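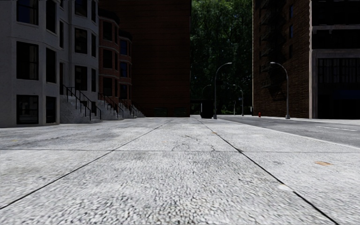

Page 2

About Girkilell

Hi, I'm Ghizlane Sqalli, and I run Girkilell, a sewing and mending school at 2323 Lander Street. If you came in through the class list and want to know who will be standing next to you when your bobbin jams, this is the page you want. (It will jam. Mine did this morning!)

I started out doing alterations from my spare bedroom. Hems, mostly, plus a lot of zippers, and every so often a wedding dress that took over the whole apartment and had to be hung from the shower rod. People would drop off a pair of pants and then hang around and ask how I was going to do it. After a while I stopped shooing them out and just handed them a seam ripper. One of them was Orsolya Balogh, who had brought in a winter coat with a lining that was hanging out of the bottom like a tongue. She sewed it back in herself at my kitchen table over a couple of evenings, and she was so pleased that she came back with her husband's coat. She now teaches our outerwear class, and I still have her first practice swatch pinned up by the register.

So that was the beginning. I looked for a proper room for over two years, and I turned down some truly awful ones, including a basement with a drain in the middle of the floor that the agent kept calling a feature. The Lander Street place used to be a dry cleaner's. It has big front windows, good wiring for the irons, and a long counter that was already there, which we sanded down and turned into a cutting table. It's a bit too high for me, so I have a step. Everybody else borrows the step to reach the thread.

What we teach

The class most people start with is called First Seams. You learn to thread the machine, wind a bobbin, sew a straight line, sew a less straight line around a corner, and finish an edge so it won't fray. You go home with a drawstring bag. I know, everyone makes a drawstring bag, but it's a good project, it uses everything you've just learned, and you can put your next project in it.

After that it opens up a lot. Orsolya has coats and jackets. Cosmin Chiriac does pants, and I mean everything about pants: waistbands, flies, pockets, why yours gap at the back. He trained as a tailor and he still presses every seam as he goes, even on pajama bottoms, and after a month with him you will too. I teach mending and knits, and I also do the beginner pattern class, where we trace off something you already own and love and make you another one. (Please don't bring anything with sequins. I'll explain when you're older.)

Brândușa Stoica runs hand sewing, and hers is the class that fills first. It's a quiet evening with lamps and no machines, and people get very attached to it. She starts with running stitch and backstitch, then works through blind hems, buttonholes and darning. Bring a sock you like. She doesn't believe in invisible darning unless the customer asks for it, and her own sweaters have elbows in colors I wouldn't have dared to put together — mustard on lilac, that sort of thing — and they look terrific.
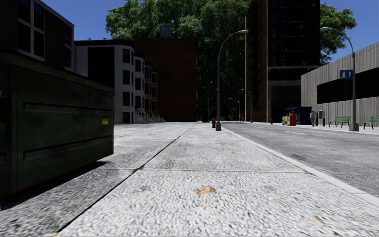
Leaves on the sidewalk beside the dumpster.

How class works

Groups are small and they stay small. We share machines, with two people to each one, and that's on purpose. When you're not sewing you're pinning, pressing or watching the other person make the mistake you were about to make, and you pick up a surprising amount that way. If you'd like a machine all to yourself, come to open studio in the afternoon, or bring your own from home. We're happy to help you get to know your own machine, even the fussy old one you inherited from your aunt. I love those. Don't forget the foot pedal and the power cord, and bring the manual if you have it.

We supply thread, needles, pins, chalk, interfacing and the scissors. The fabric scissors have a strip of red tape on the handle and they cut fabric. They don't cut paper, tape, cardboard, or the tag on your new shirt. I'm a fairly relaxed person about most things and this is the one where I'm not.

You bring your own fabric after the first class, and we'll tell you what to look for. If you'd like company, Cosmin goes along to the remnant sale at Trerov with whoever wants to come, and he's very good at talking people out of slippery polyester. Wash it before you bring it in, and dry it the way you plan to dry the finished thing.

If you miss a class, call us and we'll slot you into another group. If you're running late, come anyway. If you hate it, tell me by the end of the second lesson and I'll give you back the rest of your fee and we'll part as friends.

Mending for people who don't want to sew

We still take in repairs! It's how we started and I'd miss it. Gheorghița Bucur looks after the repair counter, and she'll tell you straight whether a thing is worth saving. Sometimes she sends people home with a button and a threaded needle and doesn't charge them a cent. She'll take hems, zippers, torn pockets, worn collars, linings and most knitwear. She won't take leather or tents, and she'd like me to add that clothes need to be clean when they come in, pockets emptied.

Turnaround depends on what's in the pile. Prom season is busy, June is busier with weddings, and if your dress needs taking in for a June date please, please bring it in early with the shoes you're going to wear. The shoes matter more than you'd think. I've hemmed a dress for heels and then watched the bride decide on sandals.

The name

People ask. Girkilell was a word my daughter made up when she was small, for the sound of the machine running fast down a long seam. I'd tried a bunch of sensible names on my friends and they all sounded like a bank. She's a teenager now and would like it known that she doesn't remember this.

The machines

Most of ours are plain mechanical ones with dials, bought secondhand and serviced at Tijani, the repair shop across town that has been keeping me in business since the spare bedroom. We have a serger too. It's faster than it looks and we'll show you how to use it once you've done First Seams.

Come by

You don't need to sign up for anything to come and see us. Stop in during open studio, look through the sample rack, ask Gheorghița about your zipper, try out a chair. Coffee is on the back shelf, well away from the cutting table, and there's usually a tin of something next to it if Brândușa has been baking. Street parking is easiest after the lunch rush, and the bell sticks, so push the door hard.

Ghizlane

Last updated 11 March 2018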